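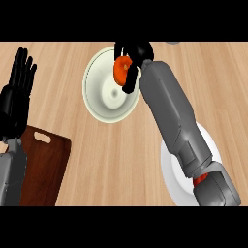
Someone who read our May call wrote in to ask why anyone would pay people to pick up pretend vegetables, and whether the results ever carry over to a real kitchen. Fair questions. We have doubts about the second one ourselves.

Home | Projects | Join a Study | Contact

Participants wanted: simulated kitchen tasks
Jul 5, 2018 - by the Stasteo demonstrations desk

Stasteo is looking for 12 people to steer a pair of simulated robot arms through simple tabletop jobs with food, bowls and plates. Each run is recorded and goes to Tulline, our learning system, as an example to copy.

Tulline has 2,348 examples so far. We used to think that was a lot. Many of them came from the same few operators, who all grab things the same way, and a system trained on their habits mostly learns their habits. So we want new hands. Whether that fixes anything is an open question, and we won't tell you that you're building the future.

You would come to our Stedumbridge office for 6 sessions and record 200 runs in all. The work is repetitive. The fingers don't always go where you want them to, and small round items are a pain. Bad runs are kept too - please don't hide them.

You need to be 18 or over and able to sit at a screen with hand controllers. No robotics background needed. Gamers are welcome but get no head start that we've been able to measure.

Sessions are paid, including any we cancel. To apply, use the Join a Study page and put "Vương" in the subject line, the name of this round. Tell us which hand you favor and when you're free.

This site uses cookies. Accept | Manage settings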